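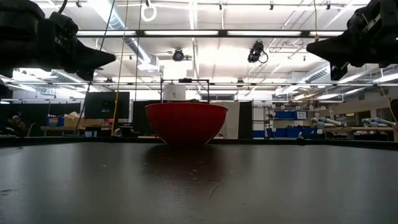 Un bol rouge sur la grande table noire.

À propos de Multon

Multon est une petite école de table et de vaisselle installée à Drindgate. On y apprend à choisir un bol, à dresser une assiette, à mettre un couvert qui donne envie de s'asseoir, et surtout à regarder ce qu'on a dans les mains. Nous adorons les bols ! Les grands saladiers de famille, les petits bols du matin, ceux qui s'évasent et ceux qui se resserrent vers le pied : chacun change la manière de servir et, à notre avis, un peu aussi la manière de manger.

Comment tout a commencé

Kirsty Stockdale donnait des cours de cuisine dans l'arrière-salle d'une épicerie. Les élèves repartaient ravis de leur soupe, mais la question qui revenait sans cesse concernait les récipients : dans quoi la servir ? Elle a proposé un atelier d'un soir en novembre, avec des bols empruntés à Roy Bloxham, brocanteur de son état et bavard intarissable dès qu'on lui parle de faïence. L'atelier a débordé jusqu'à 23 heures. Ils ont monté l'école ensemble le printemps suivant, avec 16 chaises dépareillées et beaucoup d'enthousiasme.

Ce que nous enseignons

Le cours de base s'appelle « Un seul bol ». Pendant une matinée entière, on travaille avec une seule pièce : on la pose au bord de la table, au milieu, sur un fond clair, sur un fond sombre. Un rouge profond sur du noir, par exemple, se passe très bien de nappe — et le reflet sous le bol fait déjà la moitié du décor. On observe la ligne du bord, la courbe des parois, la place que l'objet réclame autour de lui. Les élèves arrivent parfois sceptiques (une matinée pour un bol, vraiment ?) et repartent en déplaçant tout dans leur cuisine.

Vient ensuite « Usuga », notre cycle long, consacré aux tables complètes : les hauteurs, les couleurs, les plats à partager, les repas à 2 comme les grandes tablées. Il est animé par Vilhjálmur Þórarinsdóttir, qui a longtemps travaillé en salle et qui sait débarrasser douze assiettes sans faire un bruit.

Pour les enfants à partir de huit ans, Ryan Rudd propose les goûters Jilska. On y met la table, on mange, on ramasse les miettes, on essuie. Le coup d'éponge fait partie du cours !

Notre vaisselle

La collection de l'école compte aujourd'hui 436 pièces, presque toutes chinées ou offertes. Dennis Haworth tient le registre, répare ce qui peut l'être et prête volontiers aux anciens élèves pour un anniversaire ou un repas de famille. Les pièces ébréchées restent en service quand elles ne coupent pas : on y range des citrons, des clés, des bulbes de jacinthe.

Nous rendre visite

L'école est ouverte le matin à partir de 9 h 30, et en soirée pendant les cycles. Vous pouvez passer sans rendez-vous pour voir la collection, il y aura du thé. Si vous avez chez vous un bol dont vous ne savez que faire, apportez-le, nous serons très heureux de lui chercher une place avec vous. Les inscriptions pour le prochain cycle Usuga se font à l'accueil, auprès de Kirsty.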